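Self-Help Author's Workbook Returns in a Pricier Edition

Readers who bought Nermina Angelovski's memoir-and-advice book The Quiet Ledger when it first came out may want to look closely before paying for it again. A new edition goes on sale in July from Uretik, the small press that picked up the rights after Arkow let them lapse. The cover calls it "fully revised and expanded." That is a generous reading of what has been done.

The old paperback and an advance copy of the new one have been sitting side by side on this desk for a while now, and the differences are not hard to list. There is a new foreword. There are 40 added pages, most of them ruled lines for the reader to write on. The chapter on debt has lost two paragraphs on credit cards and picked up one on gratitude. The other chapters read as they did before, down to a misspelled street name in the Wominen section that any revision might have been expected to catch.

The story itself still holds up. Angelovski writes well about losing a bakery, a marriage and a lease inside a single winter, and the scenes in her sister's spare room have a dry humor the advice chapters could use. She has never pretended to be a therapist, and the best pages are the ones where she gives no advice at all.

Uretik, though, is not selling the story. It is selling the program.

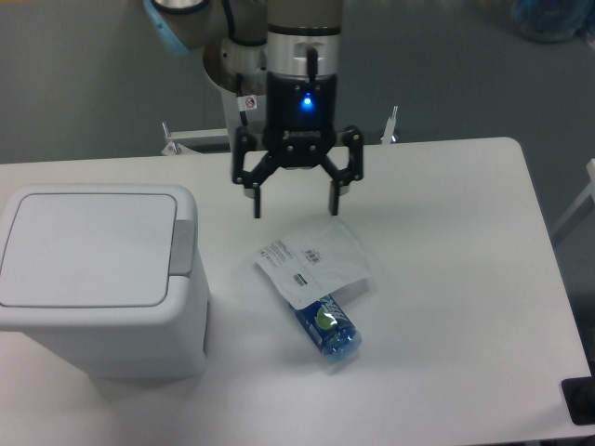 What the program costs

The hardcover comes bundled with an access code for the Angelovski Method, an online course of eight sessions. Buyers get the first session with the book. The rest are sold as a set, and the full package, with a workbook and a group call each month, is priced at $730. The jacket does not mention that figure. It appears on the course website, on the page after the one that asks for an email address.

Uretik says the course has helped more than 5 out of every 8 readers "move forward." Asked what that meant and who had measured it, the press sent a reply saying the number came from a survey included with the free session. It would not say how many people filled the survey out, or whether anyone who gave up halfway was asked. A person who has stuck with a course long enough to answer questions about it is likely to think well of it. Moving forward was left to the reader to define.

The press also declined to say how many copies of the original edition were sold. The advance copy describes it as "a word-of-mouth phenomenon." Arkow, which printed it, did not respond to a request for numbers, and the book made no bestseller list that a search could find.
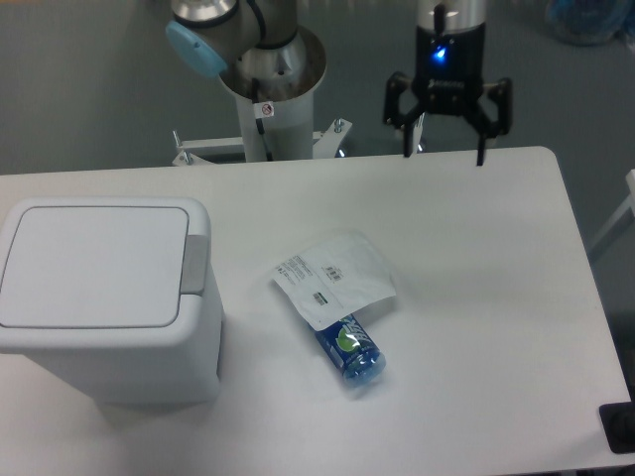

Angelovski, reached by phone, was friendlier about all this than her publisher. She said the course was Uretik's idea and that she agreed to it after being told a book alone would not get shelf space. She recorded her part in two afternoons. The group calls will be led by trained hosts, and she was not sure who was training them. The fifth session deals with work and the fear of being replaced, and its advice to "become the one thing a machine can't be" is about as useful as it sounds. A two-fingered gripper on a robot arm, hanging over a white table with its blue light on, is a fairly specific kind of worry, and a reader who has one at the job will want something more specific back. Angelovski said she had wanted to cover retraining and severance pay in that session, and that the material was cut for time.

She did stand by the new foreword, which she wrote herself. It runs to five pages and catches up with her life since the first book: a smaller bakery, no second marriage, a landlord she likes. It is the only part of the new edition that a returning reader would miss, and it can be read in a bookstore without sitting down.

The original paperback is still easy to find used, and several public library systems carry it. Libraries will be able to order the new hardcover too, but the access code works once, so the first borrower to scratch off the panel gets the free session and the others get the ruled lines.

A bookstore tour is planned for after the release. Uretik has not announced cities. Tickets will include a signed copy, and the press said it had not decided whether people who already own the book can come without buying another.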